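Kiltola Chores

A set of recordings of robot hands attempting jobs that people do without thinking, usually while thinking about something else.

Version 2, released 5 January 2024
Maintained by Nelli Juntunen and Kgomotso Du Plessis

Why this exists

Every spring somebody announces that the household robot is nearly here. It folds a towel on a stage, everyone claps, and the towel is never seen again. We wanted to know how near "nearly" is, so we picked dull jobs, set them up on tables and let the machines have a go. We kept the recordings whether they went well or not. Mostly not, in the early weeks.

The short answer, for those who came for one: a machine can put your shopping in a box if you stand the shopping up nicely, put the box where it expects the box to be, and have no plans for the afternoon. It can't yet be left alone with a bag of onions.

What you get

881 recordings, one attempt per recording. An attempt starts when the hands leave their rest position and ends when the job is done, when the operator gives up, or when the time limit runs out. The time limit is 600 seconds, which sounded generous when we chose it.

Each recording has a folder with the video, the joint positions of both hands, a plain text note and a result. The notes were typed by whoever was on shift. Kgomotso's are in full sentences. Nelli's are things like "dropped, again, same one".

Results are one of these:

done - the job was finished and stayed finished for five seconds
part - some of it was finished
no - none of it was
stopped - a person hit the button

We argued for a long time over "part". A table with one plate cleared out of four is "part". So is a table with all four plates cleared and one of them on the floor. If you need a finer scale, the notes will usually tell you which sort of "part" you're dealing with, and we'd be glad to see a better scheme.

How the work was done

Some attempts were driven by a person wearing gloves, and some were run by the Radau controller, which was trained on the glove attempts. The field called driver says which. Please don't mix the two when you report a score. We did it once in a draft and the robot looked marvellous.

Glove drivers got better quickly. The first lesson is to slow down, and the second is that you can't feel anything, so you end up watching your own fingers like someone threading a needle on a bus. The controller picked up this habit from us. It pauses before touching things, exactly as a nervous person would, and nothing in its code tells it to.

The Fourie split is the one to use for testing. It keeps 65 recordings back, all with objects or layouts that don't turn up in the training part. Scores on it are a good deal worse than on the rest, and we think it's the only figure worth quoting.

The jobs

There are three groups: kitchen, laundry and packing. They are listed with the most hopeless first.

Laundry

Socks, tea towels and one fitted sheet. The fitted sheet was Nelli's idea, and she has apologised. Pairing socks works when they are laid flat and differ strongly in colour. Turning a sock the right way out has never come up as "done" under the controller. Tea towels get folded in half, and then a second time if you're not fussy about corners.

We'd suggest leaving the sheet recordings out of any training run. They are in the release because people kept asking what happened.

Kitchen

Clearing plates, wiping a tabletop, putting lids on tubs. Wiping is the bright spot here. A cloth is forgiving, a table is flat, and the controller will go back and forth as long as you like. Whether the table ends up clean is another matter: it pushes crumbs about with great patience and doesn't know what a crumb is.

Lids are bad. The hands will set a lid on a tub every time and press it down on one side only. Kgomotso tried a softer tub, then a stiffer one, then wrote a note that we have left out of the release.

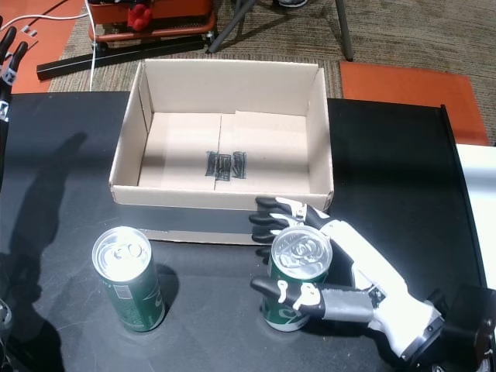 PACKING

Drinks cans into an open cardboard box. A black thumb comes across the low front of a green can, four fingers go round the other side, and the second can waits its turn on the black tabletop. Any five-year-old could do it and would be bored by the third can.

For all that, packing is the group we'd show to someone from a warehouse. Cans are stiff, they stand up by themselves, and they are much the same shape all the way round, so a hand that arrives slightly askew still gets hold of something. Most of the trouble comes afterwards. The hand has to let go inside the box without knocking over whatever is already in there, and letting go turned out to need more practice than grabbing. Look for "release" in the notes and you'll find our moods over several weeks.

Full and empty cans are both used, and the field called load tells you which. Don't guess from the video. Empty ones get squashed now and then, and the recording is kept.

Known problems

Shadows. The lights were strong and the hands cast big shadows over the table. An early controller reached for one as if it were an object. We left the lights alone, on the grounds that kitchens have shadows too.

Shiny lids. Can tops catch the light and the depth readings there are poor. Use the sides.

Clutter beyond the table. There is floor, furniture and the odd shoe in the background of some recordings. We did not tidy and do not plan to. Crop if it bothers your model.

Clock drift. The two hands' joint logs can slip apart in long recordings. The Atier loader lines them up again when it opens a folder. If you write your own loader, do the same, and check it on a long one.

What not to use it for

Please don't use these results to say that a machine is safe near people. Nobody was within reach of the hands while they ran, so the set has nothing to tell you about that. It's also a poor guide to speed. We told drivers to take their time and they took us at our word.

Changes since version 1

Added the load field. Fixed swapped left and right labels in the lid recordings. Removed duplicate tea towels. The sheet is still in.

Questions and corrections go to the issues page. If you have got a lid on properly, please attach the video.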